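Speaker notes: "Getting Your Desk Back", October talk, evening group

Start slowly, let people finish finding their seats. Say good evening, thank Colleen Gauthier for having me back after the talk on airing cupboards, which I know ran on rather, and promise her (she'll be at the back by the urn) that I'll keep an eye on the clock this time.

Ask for a show of hands: who has a desk at home? Keep your hand up if you could sit down at it tonight and write a letter without moving anything first. There are usually a good many hands going down at this point and a bit of laughing, so wait for it.

Tell them about my own desk. When we moved into the flat on Pimside Road I was so pleased to have a proper place to work that I put everything I owned on it within the week. Post, the sewing tin, a lamp with no bulb, three mugs of pens of which perhaps four pens wrote. I did my accounts on the ironing board for most of that winter. I don't mind admitting it, and it does seem to cheer people up when I do.

FIRST PART: clearing right down

Take everything off. I do mean everything, even the things you're quite sure are staying. Put it all on the bed, so that you'll have to deal with it before you can go to sleep. Wipe the surface, and if there's a recess or a ledge behind it, get the dust out of the corners with a dry paintbrush (hold up the paintbrush). Brick is a devil for holding dust in the mortar lines and a damp cloth only smears it about.

Then leave the desk bare overnight if you can bear to. You'll walk past it and think how big it is. Laurier Cormier, whom some of you will remember from the spring, left his bare for 18 days and said he'd never been so fond of a piece of furniture.

SECOND PART: what goes back

One thing for working. For most of us now that's a keyboard, or a laptop, or for the lucky few a writing pad. It needn't sit square to the edge, by the way. Put it at whatever angle your elbows like.

One or two things for looking at. I'm very fond of small pictures on a desk, and I like them leaning against the wall instead of hung, so you can shuffle them along when you're bored on the telephone. Small frames, thin frames, something quiet inside. Bare branches, a little pencil sketch, a postcard from your sister. Two is plenty. If you have nine, rotate them, and keep the others in a drawer.

Pause here for the question about photographs of grandchildren. There is always one. Say yes, of course, but could they perhaps go on the side cabinet?

THIRD PART: shelves, and leaving them alone

People who have built-in shelving feel they have to fill it. The joiner from Verbruggen who came to measure ours asked how many boxes we'd be wanting to go with it before he'd even got his tape out! An empty shelf is a perfectly good thing to own. It gives you somewhere to put the parcel that's waiting to be posted, or the library books, and then it goes back to being empty.

If you have a run of cubbies, try keeping them clear for a month and then fill only the ones you found yourself reaching for. Eye level first, and leave the bottom ones for heavy things like atlases.

Mention cables briefly. Coil them, tie them with a bit of garden twine, push them to the back. Don't get drawn into chargers, we lost a quarter of an hour to chargers in Andon.

LAST BIT

Leave the final slide up while people have their tea, and say it's only somebody's corner with a desk and a brick wall, nothing grand, and that I'd like them to look at how much bare white there is on it and how comfortable it seems all the same.
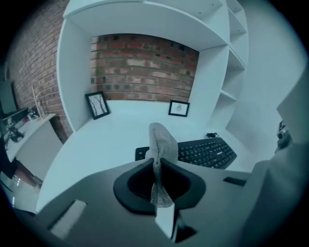
Then invite questions, and remind everyone that the sign-up sheet for the kitchen drawers evening is by the door, next to the biscuits. Pens are in the blue mug. I've tested them all.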